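Protokoll der Projektbesprechung »Vorführen von Handgriffen«, Februar

Beginn: 14:00 Uhr
Leitung: Jagadeesh Namboodiri
Teilnehmende: Projektgruppe Flellomau, Vertretung Watell, Büro Schmieder
Protokoll: Büro Schmieder

TOP 1 Protokoll der letzten Sitzung
Ohne Änderungen genehmigt.

TOP 2 Stand der Aufnahmen
Herr Namboodiri berichtet. Für die Aufgabe »Papier und Hefte am Schreibtisch« liegen 2441 Vorführungen mit dem Handgreifer vor. Die Fernsteuerung des Arms wird weiter parallel betrieben, dort kommen je Schicht deutlich weniger Durchgänge zusammen. Watell fragt, ob beide Bestände gemischt werden dürfen. Beschluss: vorerst getrennt ablegen, Mischung erst nach dem ersten Trainingslauf.

TOP 3 Qualität der Vorführungen
Bei der Durchsicht von 100 Durchgängen fielen vor allem zwei Dinge auf: zu schnelles Schließen der Finger und Handbewegungen, die der Arm nicht nachfahren kann. Einzelne Blätter sind schwieriger als Hefte — die Vorführenden greifen oft zu weit am Rand. Künftig wird vor dem Schließen kurz angehalten. Verworfene Durchgänge bleiben gespeichert und werden in Clodonus als ungültig markiert.

TOP 4 Arbeitsplatz
Der Schreibtisch mit Aufsatz bleibt bis zum Abschluss der Aufgabe stehen. Die Markerkarte darf zwischen zwei Durchgängen einer Serie nicht verschoben werden. Schmieder bittet darum, die Kabel auf der Tischplatte zu bündeln. Watell übernimmt das. 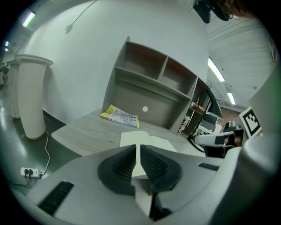

Abb. 1: Handgreifer mit Papierblatt am Schreibtisch, rechts der Roboterarm.

TOP 5 Einweisung
Neue Vorführende üben künftig 2 Stunden, bevor ihre Durchgänge gezählt werden. Die Anleitung zur Fernsteuerung ist veraltet und wird von Flellomau überarbeitet. Entwurf an alle bis zur nächsten Sitzung.

TOP 6 Verschiedenes
Ersatzfinger für 4 Greifer sind bestellt, Liefertermin offen. Die Zugänge zu Clodonus für Watell fehlen noch — Herr Namboodiri klärt das.

Ende: 15:20 Uhr
Nächste Sitzung: Einladung folgt durch Schmieder.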